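Freight elevator, again

Quick one tonight, I have to be back at the building by 6 am and I still haven't packed the truck.

So. Brollwood. Three weeks from opening, and the thing eating my life is the freight elevator. Not the equipment, which is mostly here or mostly on its way. The elevator. One car, shared by five trades, and a booking sheet taped to the wall by the loading dock that somebody keeps writing over in marker.

If you've never put a lab or a clinic into an existing building, the part that gets you is the last 300 feet. You can have every PO closed out, every ship date confirmed twice, and then a pallet sits on the dock for two days while the drywall guys ride up and down with one sheet at a time. Ask me how I know.

The rated load on ours is 2,000 pounds. Fine for most of the list. Exam tables, fine. Undercounter fridges, fine. The big sterilizer, crated, with the pallet jack and two people? No. I did that math on the cut sheet back in the spring and I flagged it and then the cut sheet got revised and the new crate is heavier. Nobody sent me the revision. I found it because I was looking for something else in the shared folder at eleven at night.

So that one has to be uncrated on the dock and go up in two trips. The vendor is ok with it as long as their own person does the uncrating, otherwise there goes the warranty. Their person is available Thursday. The dock is booked Thursday morning for ceiling tile. You see where this is going.

I begged. Traded away my Friday afternoon slot plus a box of donuts and got noon to two.

Other stuff, in no order:

Door widths. Measure the clear opening, with the door on, with the closer on, with the hardware sticking out like it really will. I measured the frame on the second floor corridor and felt great about it and lost almost two inches to the panic bar. We can pull the door off for a day. Annoying, but we can.

Storage. I rented a cage at Fleltell, the warehouse out past the interchange, thinking I'd use it for overflow. It is now the whole plan. Everything goes there first, gets opened, checked, tagged with a room number, and only then comes over. It costs money and I had to argue for it, but we caught 7 damaged items so far, and on my last job those would've been found the week of opening by a nurse. Much better to find a cracked side panel in a warehouse with time to file a claim. 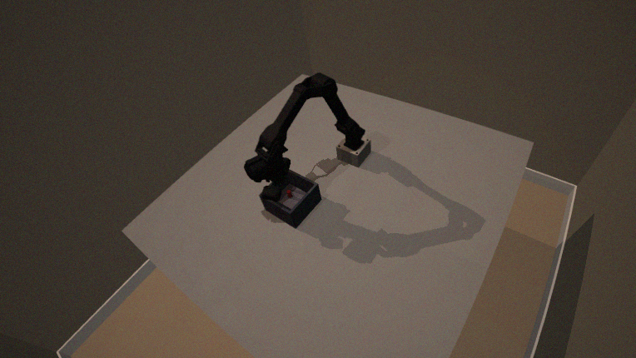
Tags. Please use the room number from the door sign, not from the drawings. They are different at Brollwood. They were different on the last two jobs also. I made a little crosswalk sheet, drawings on the left and signs on the right, and gave it to everyone, and I still got a scale delivered to a janitor closet.

Software. A few people asked what I ended up tracking all this in. We're on Cendum for now, since the owner already had it. It's fine. The receiving screen is slow on a phone and you can't attach more than one photo per line, which is dumb when you're documenting damage. I keep the pictures in a seperate folder by PO number and paste the path in the notes. Clunky. Works. I looked at Peng before we started and liked the calendar view better but nobody wanted to move 290 line items over mid job, me included.

Punch list for the floor protection: buy more than you think. We ran out of hardboard on the second day and the new vinyl in the corridor has a gouge in it that is going to come out of somebody's pocket. Possibly mine. I'm not ready to talk about it.

And the utilities thing. Walk every room with the cut sheets in your hand before the delivery. I did this in July with the electrician and we found two outlets that were the wrong configuration for what's plugging into them, and one water line on the wrong wall. Wrong wall! The drawing was right, it just got built backwards. Took him half a day to move. If we'd found it with the unit sitting in the hallway it's a week, plus a reschedule fee from the installers, plus me in a parking lot yelling into a phone.

What's left - the sterilizer, the casework for the two rooms that got added late, a bunch of wall mounted stuff that can't go up till the blocking is signed off, and trash. So much trash. Put a dumpster in your budget, a real one, and find out who is supposed to haul the crates away. Our installer's quote says they "remove debris to a location on site," and I read right past that the first time. It means they make a pile.

A couple of you wrote asking for the booking sheet template. It's just a grid, half hour slots, company name, cell number, what's going up and how heavy. I'll post it on the weekend if I get one. I added the weight column after Tuesday and I wish I'd had it from the start.

Ok truck. Still need to find the good ratchet straps, and the dock guy wants the insurance certificate printed on paper, and my printer is out of toner.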